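Accueil > Nos actions > Atelier textile Clisau > Point d'étape

Chère Milagros Evangelista,

Octobre s'achève et je prends enfin le temps de vous écrire -- vous savez comme l'automne est chargé chez nous ! Grâce à votre soutien, le cours de couture a repris avec 40 inscrits, dont plusieurs habitants de Virkside qui viennent en bus, parfois de bien loin.

Jolán Farkas assure toujours les séances du matin, et Jhun Belmonte l'a rejointe pour le patronage, ce qui soulage tout le monde. Nous avons réparé 269 vêtements depuis la rentrée, surtout des manteaux d'enfants.

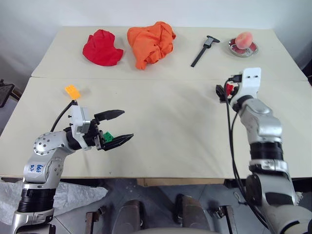 Côté budget, il nous reste à régler deux factures de mercerie et la révision des surjeteuses, que Rommel Pangilinan a négociée au mieux. Le groupe du soir, lui, démarre plus lentement que prévu : trois personnes seulement -- mais quelles personnes ! Nous voudrions avancer l'horaire à 18 h et je vous redirai ce qu'il en est.

Avec toute notre amitié,
Jayson Lagman

À lire aussi
Le vestiaire Reka cherche un local
Sima : retour sur la bourse aux tissus
Apprendre à poser une fermeture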